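5. Equipment and budget

The project was given 402 euros for parts, to be spent by December. The arm belongs to the Palma teaching lab, so the budget only had to cover fingers, a wrist camera mount and spares.

Two suppliers were compared. Matley sells a finished pair of soft fingers, but one pair would have used most of the money. Setthorpe sells the fingers singly at 62 euros each, with delivery in 20 days. We chose Setthorpe and ordered four – one pair in use and one kept back.

Nicanor Prieto, our supervisor, asked for a check on everyday objects before the second pair was paid for.
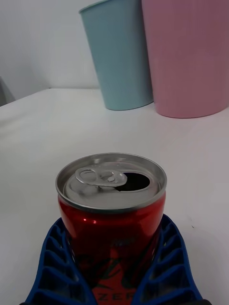
Figure 4. Opened drinks can held between the two blue ribbed fingers, wrist camera view.

The remaining 154 euros is set aside for the mount and cables. A force sensor was left out of the plan and should be costed by next year's group.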